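Cleaning a worktop before resealing the edge

Applies to laminate, painted and solid-surface tops. Allow 30 minutes, plus drying time.

Clear the section you are working on and unplug any small appliance before moving it.
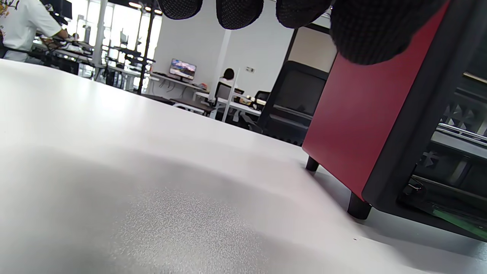
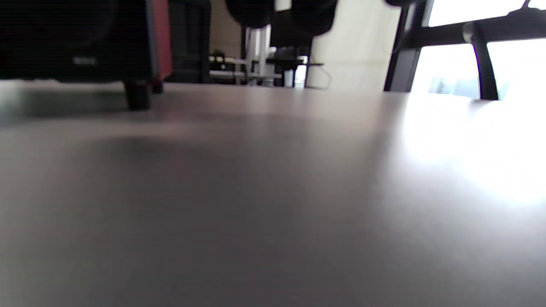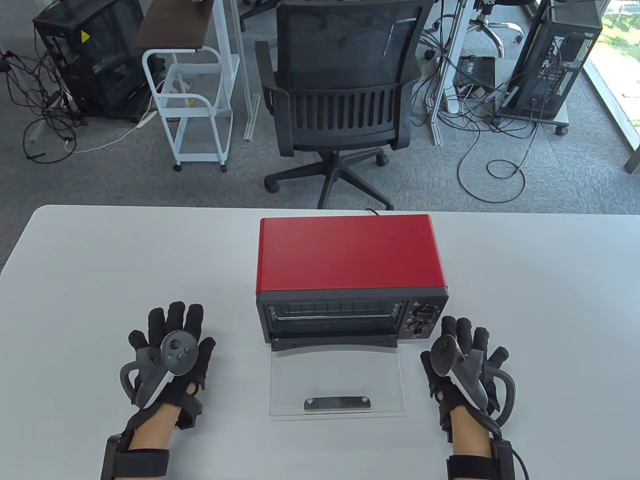 1. Brush crumbs out of the joint with a dry paintbrush.

2. Wipe with warm water and a drop of washing-up liquid. Rinse twice with a clean cloth.

3. Cut out the old sealant with a plastic scraper held flat. Steel blades mark most finishes.

4. Mask both sides of the joint, leaving a gap of 3 mm.

5. Apply the new bead in one pass and smooth it with a damp finger. Pull the tape while the bead is still soft.

Keep the joint dry for 11 hours. In cold rooms (November onwards in the Skitcombe workshop) leave it overnight.

Notes by Urszula Czerwiński, revised August 15, 2019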